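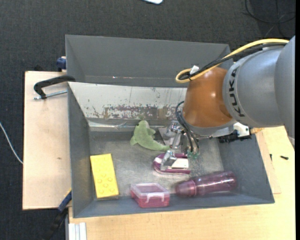

ばら積み把持の学習手法は、自分の対象物で学習し直さなくても使えますか。

硬くて不透明な物が中心なら、公開されている重みのままで十分に使えます。柔らかい物や半透明の物が混ざる場合は、手元のビンで追加の試行を集めたほうが結果は安定します。

というわけで、Jiltikを触ってきた感想です。把持候補の生成と、失敗した把持からの再学習をひとまとめにした手法で、論文と同時に実装も公開されました。読んだときは「失敗の使い方がうまいな」くらいの印象だったのに、動かしてみたらかなり楽しくて、予定していた期間を過ぎてもまだ回しています。

手法の中身を簡単に。ふつうの把持学習だと、つかめたかどうかを成功と失敗の二値で記録します。Jiltikは失敗のほうをもう少し細かく見ていて、指が物に触れる前に逸れたのか、触れたけれど滑ったのか、持ち上げる途中で姿勢が崩れたのかを、指の開き幅と手首にかかる力の時系列から自動で分けます。その分類が次の候補の点数に効いてくる仕組みです。人がラベルを付ける工程はありません。これ、発想としては地味なんですが、実機を持っている人ほどありがたみがわかると思います。

試した環境はKUKAのアームにリンク式の金属グリッパ、対象は灰色のビンに入れた雑多な物です。緑のぬいぐるみ、黄色いブロック、半透明の紫のボトル、蓋つきの小さな箱など、硬さも透け方もばらばらな組み合わせにしました。論文で使われているStubbsという物体セットは形がきれいに揃っていて、そのままだと手法の得意なところばかり見えてしまいそうだったからです。

比較したのは三つ。Jiltikの公開重みそのまま、Jiltikに追加学習をかけたもの、それから以前から使っているGeletti。それぞれ210回、合計630回の把持を行いました。追加学習に使ったのは、夜のあいだに自動で集めた1,293回分の試行です。評価の回とは別に取っています。

いちばん驚いたのはぬいぐるみでした。胴を狙うか、細い尾を狙うかで結果が変わりやすい対象で、Gelettiは尾の先に高い点を付けては落とす、というのを律儀に繰り返します。Jiltikの追加学習後は狙いが胴の太いところへ寄っていき、評価中にぬいぐるみを落としたのは2回だけ! 点数マップを学習の前後で並べると、山がすうっと移動しているのがわかって、これは同僚を呼んで見せたくなりました(呼びました)。

黄色いブロックのような物は、どの方式でもほとんど差が出ません。上面が平らで縁がはっきりしていれば、公開重みで困ることはないはずです。こういう部品だけを扱うなら、追加学習の手間は省いていいと思います。

苦戦したのは半透明のボトルです。深度画像に穴が開くので、そもそも候補が胴体の上に出てこない。Jiltikは失敗の種類から学ぶ手法なので、候補に上がらない場所については学びようがないわけです。追加学習後はキャップ側の把持が増えて成績自体は上がったものの、胴体をつかめるようになったのとは話が違います。論文の「透明物体にも改善が見られる」という一文は、このあたりを割り引いて読んだほうがいいです。壁際に寄った物も同じ傾向で、斜めの側壁があるビンでは指と壁の干渉を避ける設定を自分で詰める必要がありました。

導入まわりの話も少し。配布元のRandexの文書は、手法の説明はとても丁寧なのに、手首の力の座標系についての記述がなぜか付録の奥にあります。ここを取り違えると「滑った」と「崩れた」の分類が入れ替わり、学習は進むのに成績がじわじわ下がるという、たいへん気づきにくい状態になります。私は丸一晩分の試行を捨てました。先に短い確認用スクリプトを流して、わざと滑らせた把持がきちんと「滑った」に入るか見ておくのがおすすめです。

設定ファイルの読みやすさは好印象でした。グリッパの形状を差し替えるのも、指先の寸法と開閉の範囲を書けば済みます。ログの可視化も標準で付いていて、失敗の種類ごとに画像と力の波形が並ぶ画面は、学習に使わなくても日々の調整用として欲しいくらいの出来です。逆に、途中で止めた学習の再開はまだ不安定で、評価の記録が重複して残ることがありました。集計の前に試行の番号で重複を除いてください。

計算の重さは許容範囲です。候補の生成はアームが戻ってくる間に終わるので、待たされている感じはありません。追加学習のほうは朝来たら終わっている、という使い方にちょうど合います。

向いているのは、実機があって夜間に動かしておける環境で、対象が雑多に入れ替わる人。シミュレーションだけで比べたい人には、力の時系列の再現が難しいぶん、良さが伝わりにくいかもしれません。Gelettiからの乗り換えは、うちでは柔らかい物を含むビンだけ先に済ませました。

1月に出た更新で候補生成に複数視点を渡せるようになったそうなので、次はボトルの胴体をもう一度狙ってみます。壁際の設定も、落ち着いたら値をまとめて載せるつもりです。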